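One arm or two for a table clearing cell? Budget question
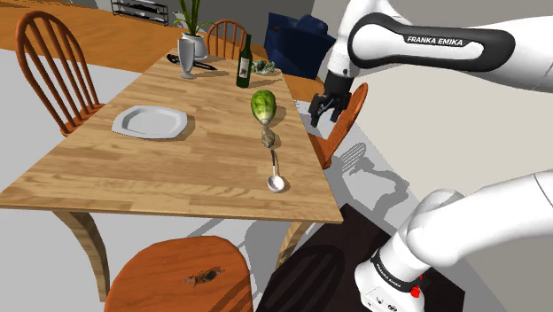

plesgate_ops
We're planning a cell at Plesgate for setting and clearing tables, and the purchase request goes in this June. I have money for 2 arms or for one arm plus spare grippers. My worry is reach. With the arm mounted on the right side, the ladle and the lettuce or cabbage are the near items, and the plate is way over on the left half of the table.

ghanem23
Buy one. Put the rest into fingers and a spare gripper.

Tukholm
Disagree. Two-finger grippers are slow on plates. A second arm on the left pays for itself.

ghanem23
Or put the base on a rail. We did that at Pondach and it took 6 days to fit.

Tukholm
Rails need guarding too. Did you price that?

plesgate_ops
No, not yet. I'll get a quote for the rail with guarding and post it.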